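Desktop Refurbishment, Grekdale Workshop
Progress report to the Nyitrai fund, 29th October
Prepared by Mariann Fekete, Stirkitbridge 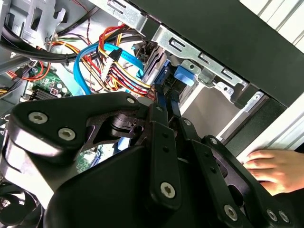 1. Work completed
The intake for this period was 275 desktop towers, all from the Gilar office clearance. Each has been logged, opened and given a first inspection. Work inside the case follows a fixed order: power-supply cables, motherboard, heatsinks, fans, drives. Cable bundles are checked for damaged insulation and loose connectors before any power test.

2. Findings
Cable routing takes more bench time than planned. In the older towers the power-supply bundle runs across the board, and the smaller wires share the same space – access to the heatsink is poor until both are moved. Existing ties are left in place where they do not block access. Cut ties are replaced before the side panel goes back on.

20 towers failed first inspection and are held for parts. Usable supplies and fans from these will go into stock. Boards with visible damage are set aside for recycling.

3. Spending
Spending on consumables to date is 2796, against the parts and materials line. This covers cable ties, thermal paste, replacement fans and cleaning supplies. No transfer between budget lines is requested.

4. Next period
Power testing of the remaining towers starts once the second bench supply has been calibrated. Disk wiping will run in batches of four – the present limit of the wiping station. The parts list will be reissued with the next report.

5. Open points
Storage at Grekdale is close to full. A collection date for the recycling pallets is still to be agreed with Gilar.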